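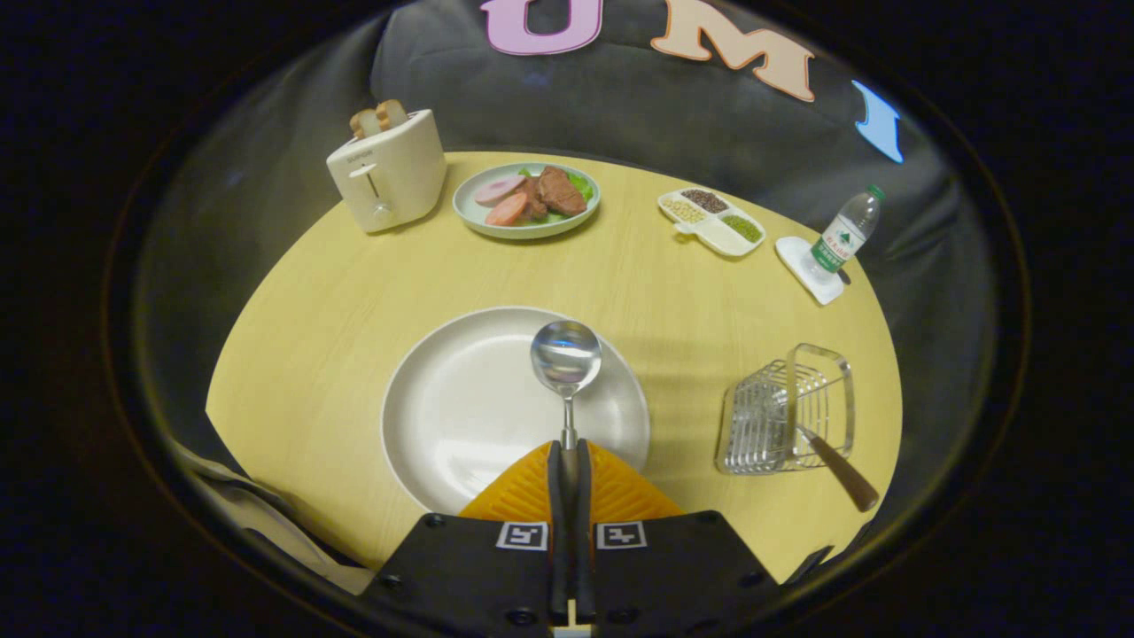 Right, quick one, I've got to be out of the door in 20 minutes and I still haven't found my other shoe.

Breakfast table. It's been on my mind all week. I keep trying to get it so you can sit down and just eat, without getting up four times for a spoon, then the jam, then a different spoon. Maeve says I overthink it. Maeve eats cereal over the sink.

So, what I've settled on. Toaster lives on the table now, back left. Used to be on the worktop by the kettle and the toast was stone cold by the time anyone had found a plate. Two slots is plenty for us. Big white plate at the front where you sit, the one with the wide rim, good for crusts. Everything else goes along the back.

The green-rimmed plate is the pretend food. Ham, sausage, steak, a lettuce leaf. It goes out at breakfast because Mathis's little one won't come to the table unless her food is there too, and I'd sooner have a plastic-free morning argument-wise than win that one. Steak for breakfast every day, lucky girl. The lettuce gets offered to the cat.

Then the beans. White tray with the compartments, dark red ones, pale yellow ones and the little green mung beans. She sorts them with a spoon while I butter things. Keeps her going for ages, or at least one slice. Green ones are the hardest to pick up and the first to end up on the floor. I found one in my slipper on Tuesday.

Things I tried and went off: a tablecloth (crumbs, plus she pulls it), a toast rack (why do these exist, it's a cooling device), and a lazy Susan that Declan swore by and which flung a boiled egg at him.

Still to sort: somewhere for the butter. Was going to put it next to the toaster but it goes to soup. Might go by the beans. Might not, thinking about where those fingers have been.

The table itself I still love, pale yellow wood, rounded at the front so no bruised hips when your squeezing past half asleep. Wipes down in a second.

Will do the lunch shelf next time, somebody asked in teh comments and I haven't forgotten. Shoe was under the sofa. Off now x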